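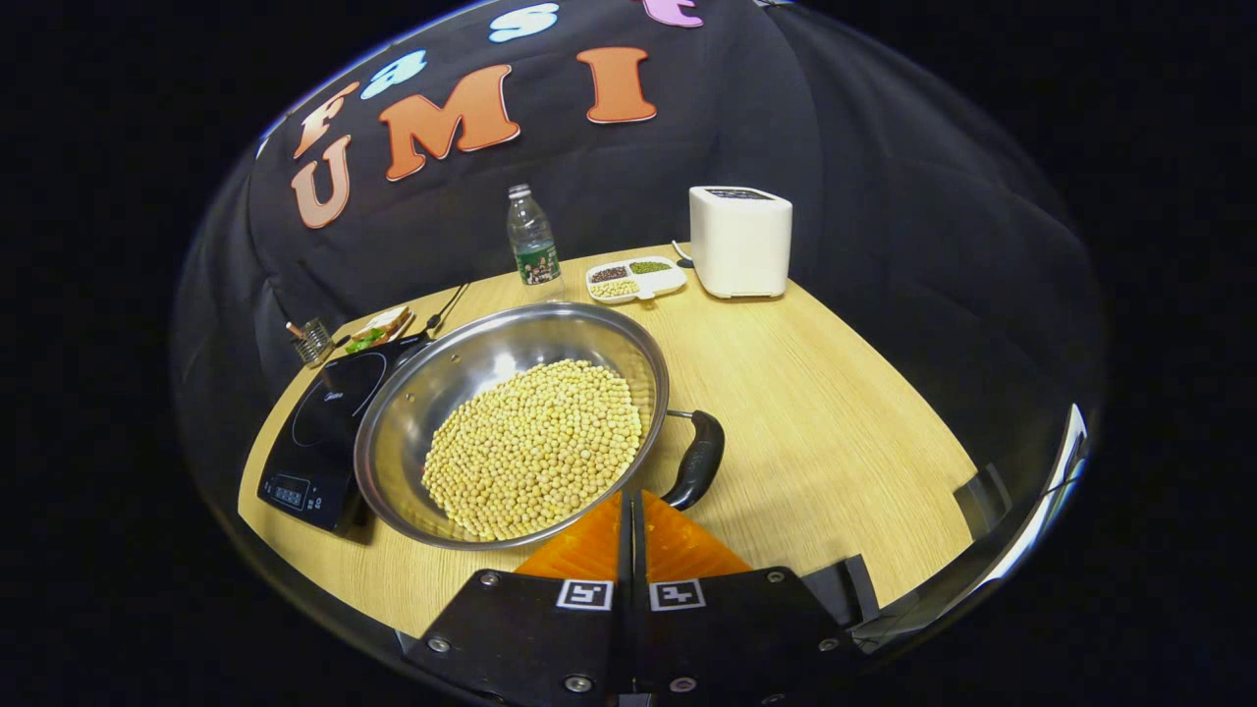

Page last changed: 27 Dec 2023

Kisanano Countertop Kit

Round table, induction cooktop, stainless pan, divided bean tray

We sell the Kisanano as a kit because people kept buying the cooktop, going home, and discovering they owned one pan and it was the wrong one. The kit is for anyone who cooks dried beans more often than their kitchen was designed for, or whose kitchen was designed by a person who didn't cook.

The table

Round, light wood, fine grain running straight across the top. It has no corners, so two people can work at it without the usual hip injuries. The top is oiled. Oil it again when it starts to look thirsty, and wipe up soy milk before it sets, or you will be sanding it off in November like Homa Ansari in our returns department, who now has strong views on soy milk.

The cooktop

Black glass, one ring, touch buttons on the front where you can reach them without leaning over the pan. The readout is small and minds its own business. Maximum power is 2,000 watts, and you won't need it for beans. The low settings hold a steady simmer for as long as you like. The cable is thin and black and will find its way across the table no matter how you arrange it. We have tried clips.

Put the pan squarely over the ring before you switch on. Half on and half off is fine for sorting and picking over, but the cooktop won't heat what it can't feel, and it beeps about it.

The pan

Large, round, stainless steel, with a rolled rim and a black handle on a short metal bracket. It takes a proper heap of dried soybeans, which is more than most families can eat and exactly as many as most families make the first time. Please remember that they swell. Soak in something deeper and fill the pan no more than a third with dried beans if you intend to cook in it. The inside is shiny on arrival. It will stay that way if you keep steel wool out of it, and will look like everybody else's if you don't.

The divided tray

White plastic, with compartments, good for keeping your yellow beans, mung beans and dark red-brown ones from becoming acquainted. No lid. We asked Bultatau, who mold it for us, for a lid, and received a very nice letter.

What people ask us

Can I get the pan alone? Yes, ask for the Safavi pan. Same pan, same handle, smaller box.

Does the kit come with beans? No. Nor the water bottle, the sandwich or the foam lettering.

Will my old pans work? If a magnet sticks to the bottom, yes. If it slides off, you have a nice old pan for the gas stove.

Can I cut on the table? You can. Parisa Kermani in our workshop would like you to use a board.

How loud is it? There's a fan. At low power you can talk over it, at full power you can argue over it.

Care

Pan: dishwasher is fine, hand washing is kinder. Tray: warm water and soap, top rack at your own risk. Cooktop: let the glass cool, then a damp cloth. No scouring powder.

Orders and spares

The kit ships in 2 cartons, normally within 7 working days. The table travels on its own and is heavier than it looks. Replacement handles and brackets are kept in stock; write to Senyo Annan at the spares desk and say which pan you have. Returns are accepted unused, with the tray, which people forget.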